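3.2 How people sort their small stuff

I went into this part of the study thinking that tidy people would find things faster. Some did, but the gap was a lot smaller than I had bet on (Cyril Ashworth still has my five dollars). We asked 193 households in Badberg to keep a diary of every time they went hunting for a screw, a button, a fuse or anything else of that size, and we ended up with 720 usable entries. Of those, 678 named the spot where the search began, so that's the set I'll stick to from here on.

The big surprise for me was the kitchen drawer. People complain about it all the time – and then they go straight to it! Households with a proper divided box often started in the drawer anyway, and only then went looking for the box. Lakmal Jayawardena calls this "drawer loyalty," and I've stolen the term for the rest of the paper.

Boxes with compartments brought their own trouble. Plenty of diary writers left most cells empty and piled everything into one or two, and a closed tinted lid didn't help them tell one dark part from another (Figure 4).

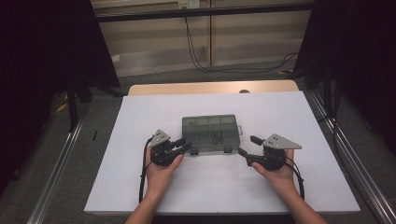 Figure 4. Compartment box with its lid closed. Small dark parts are grouped in two of the cells.

Labels come up in Section 3.3, where the numbers get messier and I had to drop two of the diaries.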